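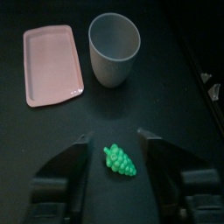 Many readers of the first edition wrote in to ask why sorting should come before counting, when children already like to count. The order stays as it was.

Chapter 3
Sorting Small Things on a Table

Sorting begins with one question - what goes with what? Toy food works well at this stage. A bunch of grapes is a bunch of grapes in any color, so a child can group by kind first and by color later. The Joly set used in the Skovton lessons has 23 pieces, and 20 are enough for a pair.

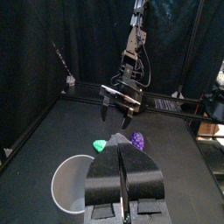 Start with two pieces that share a shape. Ask for a difference, then a likeness. Bring in a cup or a tray only after that, as a place for things to go. Keep the table plain and dark if you can - bright pieces are easier to tell apart on it.
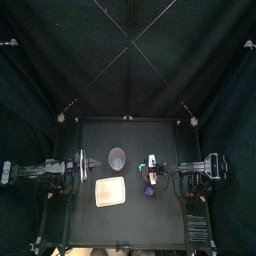
Figure 3.1 Black tabletop with rails along its edges.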